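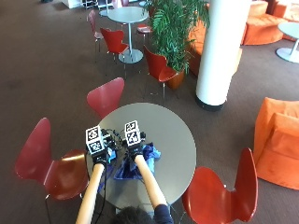

Home | Posts | Animals | Allotment | About me

April 2018
4 min read

So Tumow has had its inspection, and the sign by the till says it passed. I have been buying hay and pellets from the Belavham branch for years and I would love to take that sign at face value. I don't.

For those who don't live round here, Tumow is the big pet shop on the retail park, the one that took over the old carpet warehouse. Last August people began putting complaints on the town page about the rabbits. Overgrown teeth, water bottles run dry, one buck with a weepy eye that sat in the same pen for a fortnight. Someone started a petition and it got 1470 signatures, a fair few of them from people who I suspect have never set foot in the shop. I signed it myself and then felt a bit daft, as I'd only seen the water bottles.

The council did send somebody. I asked for the report and it came to 9 pages, most of them the same form you'd fill in for a boarding kennel. Pen sizes are all there. So is the fire exit. Under "health and condition of stock" there is one line, which says the animals seen were bright and alert. How many were seen? It doesn't say. Was a vet there? It doesn't say that either, and when I rang to ask I was told the inspector had "relevant training", which could mean a degree or an afternoon in a hotel.

The visit was booked as well. The shop knew the date. I used to work in a school kitchen and I remember what we did on the day before a booked visit, and it wasn't carrying on as normal.

I'm not letting the other side off, mind. A lot of what was passed about last year was rubbish. The photo of the dead hamster that everyone shared was on a forum years before Tumow opened, and it took me one search to find it. The claim that 63 guinea pigs came in on one van and half of them died has never had a source that I can find. I asked three of the people who posted it and got two blocks and a thumbs up. If you want the council to take a complaint seriously, that sort of thing does you no favours at all.

Then there's the bedding. Tumow now uses Prodwood in all the small animal pens and makes a great fuss of it on the posters, "vet approved" and so on. Which vet? It's wood shavings. They may be perfectly good wood shavings. I paid for a bag, and my two sneezed no more and no less than they did on the cheap stuff from the farm shop.

What I'd like is dull. Visits that aren't booked, a vet along for at least some of them, and the number of animals that died or were sent back written down where a customer can read it. Barrios, the little place behind the station, keeps a book on the counter and will show you if you ask — I have asked, and it isn't always cheerful reading. I trust them a bit more for it.

The licence is up for renewal and you have 15 days left to write in. Put down what you saw yourself and when you saw it. I've sent mine, and it's mostly about water bottles.

Shares 15 | Comments 9

Older post | Newer post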